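Jistudon Household Help
Cleaning > Kitchen and utility

Scuffed gray bins, what will take the marks off without making it worse?

Posted by mopbucket87
Monday, January 5, 2026

I have two gray rectangular bins that I use for odds and ends in the utility room. The floor of the front one is worn and the back wall is in bad shape. There is a whitish panel across most of that wall, and the bottom of it has dark gray patches, thin scratches going up and down, and a crooked dark line left of center that might be a crack. I can't tell by looking.

I've been using a dish brush with a green scouring pad on the head. I bought the bins used at a shop in Sekelthorpe, so I have no paperwork and don't know what the panel is made of. I want to get the marks off and keep using the bins for small stuff. Is the scouring pad a bad idea? And should I do something about that line first?

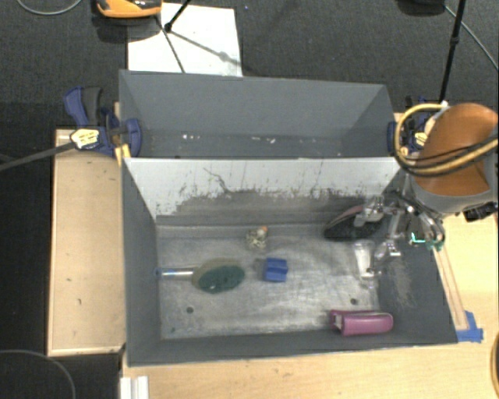 3 replies, sorted by oldest

Grinderell
Member since April

Just use baking soda. Works on everything in my house.

tidy_on_twelfth
Regular contributor

Stop using the green pad on the whitish part until you know what it is. Those pads are abrasive, and if the panel is plastic or painted you'll be adding scratches to the ones you've got. On the bare floor of the bin it matters less, since it's already worn and brushed looking. I would still go easy.

What I would do:

Take everything out. The brush, the little blue block, the pink case, the clear plastic piece, all of it. Wipe out the grit with a dry cloth first. Grit under a wet rag scratches as badly as a pad does.

Wash with warm water and dish soap and a soft cloth. Let the soapy cloth sit against the dark patches for 12 minutes, then wipe. If a patch gets lighter, it's dirt or rubbed-off color and you can keep going. If it looks the same after two tries, the surface has probably worn through and no cleaner will bring it back.

For the line, run a fingernail across it. If your nail catches, treat it as a crack. Dry it well and leave it open to the air for 24 hours before you put any kind of sealer on it.

Also, there are two small round holes in the floor of that bin. Put a towel under it or do the job in the sink.

The pale spot low on the right wall looks like rubbing to me. I'd leave it alone.

Hofstetter_fan
New member

I agree about the pad. Baking soda is gritty too, so I'd try it on the metal-looking floor and keep it off the panel. I had a shelf liner with the same kind of dark patches and ended up covering it with a cut piece of plastic sheet and double-sided tape. It isn't pretty but it has held up. Measure the wall before you buy the sheet. I didn't, and I had to go back.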